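Como salgar e grelhar beringela sem que fique encharcada em azeite

Atualizado em 2024-08-01

A beringela absorve gordura com muita facilidade. A polpa crua é esponjosa e, se for direta para a frigideira, bebe o azeite todo nos primeiros instantes. O método descrito nesta página usa sal, repouso e uma grelha bem quente. Serve para rodelas, para fatias ao comprido e, com pequenas alterações, para cubos.

O que é preciso

2 beringelas médias
3 colheres de chá de sal grosso
Azeite para pincelar
Um escorredor ou uma rede de arrefecer bolos
Um pano limpo ou papel de cozinha
Uma grelha de ferro ou uma frigideira de fundo grosso

Escolher as beringelas

Procure frutos firmes, com a pele esticada e brilhante e o pé ainda verde. Carregue com o polegar: se a marca desaparecer, está boa. Se ficar a cova, o fruto já passou do ponto e terá mais sementes. As beringelas muito grandes tendem a ser mais amargas, sobretudo no fim da época. As que se compram em novembro vêm quase sempre de estufa e têm menos sabor, mas grelham bem.

A cor não diz muito sobre a qualidade. Há variedades roxas, brancas, riscadas e verdes, e todas se preparam da mesma maneira. As verdes costumam ter a polpa mais cremosa depois de cozinhada.

Guarde-as fora do frigorífico se as for usar no próprio dia ou no seguinte. O frio prolongado escurece a polpa.

Cortar

Lave, seque e ponha a beringela sobre a tábua. Corte o pé e uma fatia fina da outra ponta. Não é preciso descascar, a menos que a pele seja muito grossa. Nesse caso, tire tiras alternadas com o descascador, para que as fatias não se desfaçam na grelha.

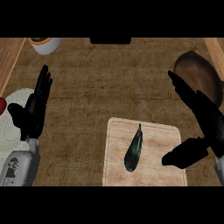 Azera escreve-se Azra, corrigiu-me ela própria antes de entrar no assunto: Azra Kelmendi acha que as fatias devem ter a largura de um dedo, porque as finas secam antes de ganharem cor, e que mais vale estragar uma a experimentar a grelha do que o tabuleiro inteiro.

Sigo essa medida. Para fatias ao comprido, corte primeiro uma tira fina de um dos lados e assente a beringela nessa face plana. Assim não rola debaixo da faca.

Salgar e deixar repousar

Disponha as fatias no escorredor, numa só camada se houver espaço, e polvilhe com sal dos dois lados. Deixe repousar meia hora. Vão aparecer gotas à superfície. Passe as fatias rapidamente por água fria e seque-as muito bem, apertando-as entre duas dobras do pano. Se ficarem húmidas, cozem no próprio vapor e não ganham cor.

Quem tiver de reduzir o sal pode saltar este passo e levar as fatias ao micro-ondas, sobre papel, até murcharem ligeiramente.

Grelhar

Aqueça a grelha em lume forte, sem gordura. Pincele as fatias com azeite, e não a grelha, mesmo antes de as pôr ao lume. Deixe-as quietas até se soltarem sozinhas e vire só uma vez. Estão prontas quando um garfo entra no centro sem resistência.

Se usar uma frigideira lisa, baixe para lume médio depois de virar e tape durante os últimos minutos.

Temperar e conservar

Tempere ainda quentes com alho picado, vinagre e salsa ou hortelã. Prove antes de juntar mais sal. Num recipiente fechado, no frigorífico, duram três dias. Retire-as algum tempo antes de servir.

Para congelar, arrume as fatias já frias e sem tempero entre folhas de papel vegetal. Descongelam no forno, diretamente no tabuleiro.

Problemas frequentes

As fatias colam: a grelha estava pouco quente ou foram viradas cedo demais.
Ficam salgadas: faltou passá-las por água, ou o sal era fino. Use menos da próxima vez.
Ficam borrachudas no meio: precisam de mais tempo em lume mais brando.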